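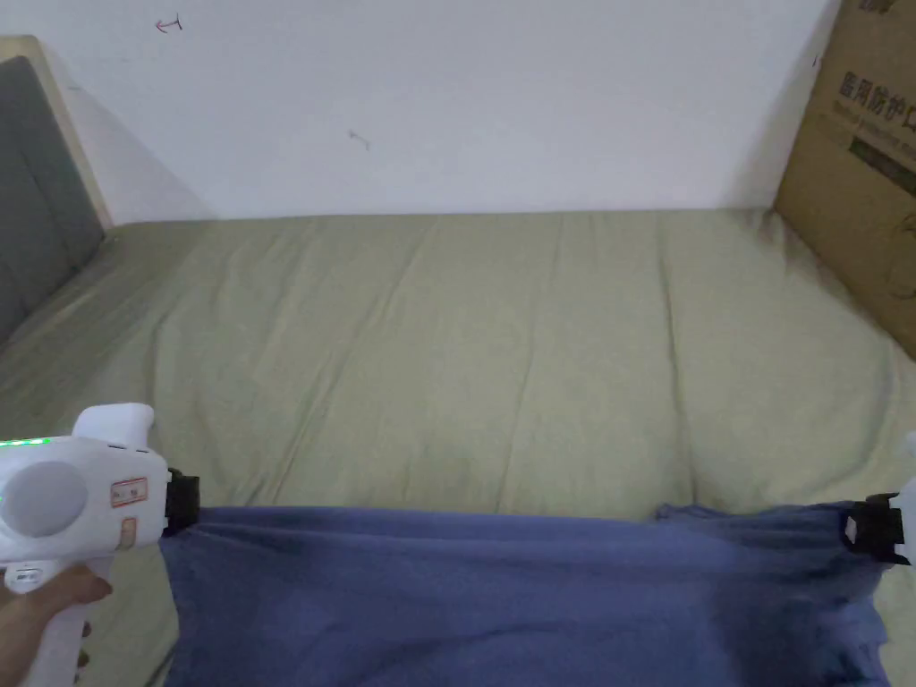

It is the wall corner every time, one respondent in Pitville wrote on the back of the form, and by the time I have it on, the near one has come off again. Remarks of this kind were common enough that we treat the wall corner as a separate topic in this section, before returning to duvet covers and pillowcases.

Figure 3. Fitted sheet on a bed standing with its far edge against a wall. The creases run from the far edge toward the near side, with deeper folds near the center and on the right, where the fabric bunches slightly at the corner.

4.2 Fitted sheets on beds placed against a wall

The form described in Section 2 asked people to note each change of bed linen as it was done, which side of the bed they started from, whether the bed was moved, and whether anything had to be redone. We received 631 records from the two towns. Of these, 600 were complete enough to use here. The rest lacked either the position of the bed or the order of the corners, and we did not try to guess these from the comments.

Bed position was recorded as free on both long sides, against a wall on one long side, or in a corner or alcove. The second group is the main subject of this section. Beds in this group were most often found in smaller bedrooms, in rooms let by the month, and in rooms that also served as a study or a place to keep things. The group includes beds pushed fully up to the wall, as in Figure 3, and beds left with a gap too narrow to walk in. We combined them after finding that the order of work was much the same in both. A person who cannot stand on the far side has to reach it from on top of the mattress or from one of the ends, and a gap the width of a hand changes this very little.

Order of corners

With a bed free on both sides, people tended to go around it. The first corner was usually the one closest to the door, and the second was either next to it or diagonally opposite. Several people said they had been taught the diagonal order by a parent and had kept to it without thinking about whether it was better.

With a bed against the wall the usual order was different. Most people fitted the far corners first, kneeling on the mattress, and then backed off and fitted the near ones from the floor. Where the near corners were done first, the comments often mention a corner coming off. This is easy to understand from the way the sheet is cut. With three corners on, the elastic has taken up most of the spare cloth, and the last corner must be stretched over the mattress while the mattress is lifted. Doing this at arm's length, with one's own weight on the bed, is hard. Doing it while standing on the floor is much less so.

A smaller set of people began at the head of the bed and worked toward the foot, fitting the wall corner and the near corner at the head as a pair. They gave the headboard as their reason. A headboard that sits close to the mattress leaves little room for the hand, and a padded one tends to press against the sheet and hold it. People with upholstered headboards mentioned pushing the mattress a short way toward the foot, fitting both head corners, and pushing it back. This was one of the few methods described in nearly the same words in Pitville and in Essien.

Moving the bed

We had expected more people to pull the bed out. In the wall group it was uncommon, and it was more common in Essien, where hard floors were the rule, than in Pitville, where most of the bedrooms were carpeted. Beds on casters were moved more than beds on legs. Weight was mentioned, but so was noise, mainly by people living above someone else, and so were marks on the floor. A few pulled the bed out only every so often to clean behind it and timed this to fall on a sheet change.

What stood around the bed mattered as well. In Figure 3 a large cardboard box leans against the wall beside the bed, and boxes, laundry racks, folded tables and suitcases all appear in the comments as things that had to be shifted first if the bed was to be moved. Most people chose to leave them where they were and climb. The form had no question about objects near the bed. We would add one if the work were repeated, as the comments suggest that it has as much to do with the way a bed is made as the size of the room does.

Creases

The form asked whether the sheet was smooth when finished, with the choices yes, mostly and no. "Mostly" was the usual answer in all groups. What people meant by it varied a good deal, and the comments are more useful than the counts.

Two kinds of crease can be told apart. The first is shallow and runs across the bed from one long side to the other. Shallow lines of this kind can come from folding in storage or from uneven pull between the two long edges, and a surface alone does not show which. People who folded their sheets the same way each time were able to recognize the fold lines, and they did not usually count them as a fault. Several said that they went away after a night or two.

The second kind is deeper and shorter and gathers close to a corner. Here the cloth is not where it was cut to be. The seam of the corner pocket sits to one side of the mattress corner, and the extra cloth stands up as a fold. Smoothing the top by hand moves the fold along the edge without removing it. To take it out, the corner has to be lifted off and set again with the seam on the mattress edge. In the wall group this was often left undone at the far corners, even by people who said that they always did it at the near ones. One person wrote that the bedspread would be going over it in any case.

We found no sign that people in the wall group cared less about the result. Their answers to the general question on tidiness were close to those of everyone else. They did accept a different result on the two sides of the bed, and some described this quite exactly, with the near edge pulled down tight and tucked and the wall edge "on, and that is all I ask of it."

Sheet depth and fabric

Complaints about corners coming off were linked to the depth of the pocket more than to the position of the bed. Where a mattress topper had been added and the old sheets kept, the pocket no longer reached under the mattress, and the corner held only by the elastic on the side. These records make up a good part of the cases in which a corner was redone. They should be kept apart from the wall cases when the totals are read, though there is some overlap.

A number of households in Pitville used Mendent sheets, which were sold in the town at a low price during the period of the study. The pockets are deep, and the elastic runs all the way around the hem. Comments on them were divided. They stayed on well, but the same depth left spare cloth on thin mattresses, and this had to be pushed under the far side from above. People with thick mattresses were pleased with them. Those with foam mattresses on slatted frames were less so, and some had gone back to a flat sheet on the bed nearest the wall.

Jersey sheets were said to be easier to fit at the wall than woven cotton, as they stretch in both directions. They were also said to shift in the night. We did not ask about shifting and can add nothing to this.

Aids

Few people used anything except their hands. Elastic straps under the mattress were mentioned in both towns and were generally put on once and then given up, as they have to be undone at each wash. The Puller, a flat hooked handle for drawing the hem of a sheet down between mattress and wall, was owned by a handful of households in Essien. Those who used it liked it for the wall corner at the foot. At the head it was reported to catch on the headboard. A wooden spoon and a long shoehorn were each named as doing the same job.

Marking the sheet was more common. The trouble of finding the long side of a square-looking sheet came up again and again, and it costs more at the wall, where a wrong start means climbing back up. People sewed a colored thread into one corner, wrote on the care label, or simply made sure that the label always went to the same corner. The foot of the bed on the near side was the usual choice, but some preferred the wall corner at the head for the reason that it was fitted first.

Two people on one bed

Records in which two people changed the bed together were few in the wall group. The second person had nowhere to stand. When help was given, it usually meant holding down the corners already fitted while the other person reached for the next, or lifting the mattress from the foot. Children were mentioned in this role, sitting on the bed to keep the near side in place. In the free-standing group help took the more familiar form, one person on each side, and the change was seldom redone.

The same split between near and far sides appears with duvets, though in a weaker form, and is taken up in the next section.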